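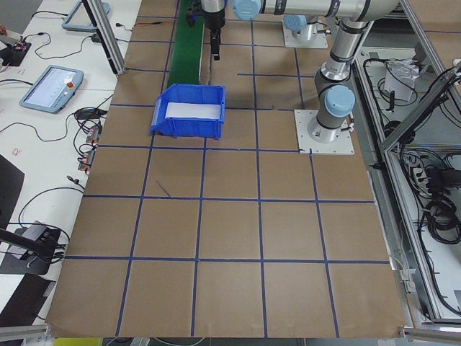 *A place for everything: a blue storage bin on a table marked off with tape.*

# The bin will not save you

Every October the storage people come for us. The summer stuff has to go somewhere, the holidays are close enough to worry about, and suddenly every store has a wall of plastic tubs near the entrance. The pitch hardly changes from year to year. Your home is a mess, the mess is making you unhappy, and for a fair price you can buy the box that fixes it.

I have bought the box. I have bought it many times. Before writing this I went through my apartment and added up what I owned for the sole purpose of holding other things, and I stopped at 20, with the hall closet still to go. Two of them held smaller containers. One held the lids of containers I no longer have.

So when a company called Rostenlow invited me to try its home system, I said yes with a certain amount of ill will. Rostenlow doesn't sell bins, its brochure says. It sells "zones." You divide your shelves, drawers and tabletops into sections, give each section a job, and buy the bins to match. The starter set costs $326. The full kitchen is $433, and that leaves out the label maker, a chunky little thing sold under the name Dimus that prints in one typeface and eats batteries.

The zones part I can't argue with. It costs nothing, for a start. Mechanics have been drawing outlines of wrenches on pegboard for generations, and my grandmother kept her sewing drawer split up with cut-down cereal boxes. If you mark where the scissors go, people do tend to put the scissors there. You could do it tonight with a roll of tape and be done before dinner.

It's the next step that bothers me. Once the shelf is divided, the company would like you to believe that the divisions are useless without its containers, in its sizes, which fit its own shelf inserts and not much else. I tried one of the Rostenlow pantry bins in an ordinary kitchen cabinet and the door wouldn't close. The help line suggested I look at the cabinet range.

Martim Patrício used to plan stockrooms for a chain of hardware stores and now gets paid to walk through people's houses and tell them what to do about the garage. I expected him to defend the trade. He spent most of our lunch complaining about it.

"People call me after they've spent the money," he said. "They've got the tubs, they've got the labels, and they still own four waffle irons. I can't sort that. I can only stack it."

His own rule is dull, and I suspect that's why it doesn't have a brochure. Empty the space. Put back what you used in the past year. Live with it for a month before you buy anything to hold it. By then, he says, most clients find they need a couple of open boxes and a hook by the door. He likes open fronts and dislikes lids – a lid is one more reason to leave the thing on the counter.

I asked whether any of the products were worth having. He had kind words for the Shimada drawer trays, mostly because they can be cut with a kitchen knife, and none at all for Enent, an app that asks you to photograph the contents of every box and then charges by the month to let you search the photos. He had one client who kept paying for it after she'd given the boxes away.

None of this will slow the business down much. Buying a container feels like progress, and it's a lot more pleasant than deciding what to do with your late uncle's fishing gear. I understand that. I stood in the aisle last week holding a very nice gray tub with rope handles, and for a minute or so I was a person whose scarves were folded.

Then I thought about where the tub would go. I'd have had to clear a shelf for it, and the shelf was full of tubs.

Rostenlow has asked for its starter set back. I've packed most of it, apart from one divider, which has disappeared somewhere in the hall closet.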